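Gredeck Kitchen Words: a small word list of what people call their dishes
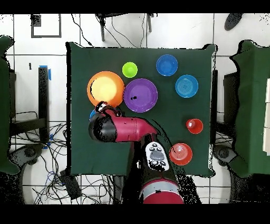

Nassoro Kashindye

README, last updated Aug 25, 2021

Is it a saucer or a small plate? A bowl or a deep dish? I've been asking people this for years and I love how quickly they start arguing! Gredeck Kitchen Words collects their answers in one plain table, free for anyone to use.

What's in it

There are 401 entries, given by 81 speakers of English in and near Grukusbridge. Each entry has the word, the speaker's age group, where they grew up, and a short note in their own words. The notes are my favorite part (read the ones under "tumbler" first).

Files

words.csv has the entries
speakers.csv has age group and home town, no names
notes.txt has the longer stories, lightly edited for spelling

How it was collected

I talked with people at home, mostly over tea, and wrote down the words as they said them. Spelling follows the speaker wherever they had an opinion. The Hettiarachchi family lent me their own handwritten list, and it's in here too, marked H.

Known gaps

Very few speakers under 20. Baking words are thin. Six entries have no home town.

Plans

I'd like to reach 1000 entries, and a first batch of pan and pot words should go up in November. Corrections and odd family words are very welcome, so please send them!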